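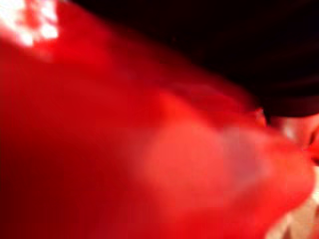
1 min read

Red. All the way in, too close to be anything. White glare up in the corner, black past it.

The wrist view froze at 4 in the morning and I was the only one on shift at Skenda. The arm was a Cevon, nine years old, slow, never any trouble. I hit pause. Nothing. Hit it again, harder, like that helps.

The force number kept climbing. It's supposed to quit at 100. I watched it go by 100, still going, and my coffee was on the floor somewhere.

Ran. Bay door sticks, shoulder into it. I could hear the motor before I saw anything, a kind of whine, teh sound it makes when it's pushing on something that won't move.

Big mushroom button on the post. Palm down.

Quiet.

I stood there with my hand on it. Didnt look at the gripper yet. The phone was ringing back at the desk, Doucet probaly, wanting to know why the line was down.

I let it ring.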